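Ticket 378
Opened by: Osaze Fashola
Assigned to: Babatunde Igwe
Site: Clullcombe office, ground floor
Priority: Normal
Status: Open, waiting on parts

Osaze Fashola, 16 June 2022
The label printer at the front counter has stopped picking up jobs from the Bassey booking system. Jobs show as sent, the queue clears, and no label comes out. The self-test page prints fine. I've restarted the printer and the PC twice. The Brirkgate counter uses the same model and has no trouble.

Babatunde Igwe
Thanks. Can you tell me which port the printer is set to, and whether anyone changed the label stock recently? Please also print the network page by holding the feed button for 15 seconds.

Osaze Fashola
Port is set to the old address, ending in 4. The network page shows a different one. We opened a new roll of 2,000 labels on Monday, same size as before but a different supplier.

Babatunde Igwe
Then there are two things going on. The printer has picked up a new address and the PC is still sending to the old one. I've reserved the correct address on the router and updated the port from here. Please turn the printer off, leave it for a minute, turn it on and try a single label.

Osaze Fashola
It prints now. Every second label is blank, though, and the text on the others sits too low. The bottom line of the customer's address is missing.

Babatunde Igwe
That sounds like the gap sensor. Run the calibration from the Varnora utility with the new roll loaded. Set media type to "gap", not "continuous". If it still skips, put the old roll back in and try again so we can rule out the stock.

Osaze Fashola
Calibrated twice. Still skips with the new roll. The old roll has a few labels left and those came out properly centred.

Babatunde Igwe
The backing on the new stock is probably too dark for the sensor. I've ordered a roll from the previous supplier. Use the colour printer in the back office for labels until it arrives, A4 sheets, tray 2. I'll leave this open until you've run a full batch on the replacement roll.
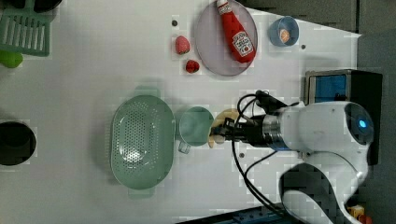
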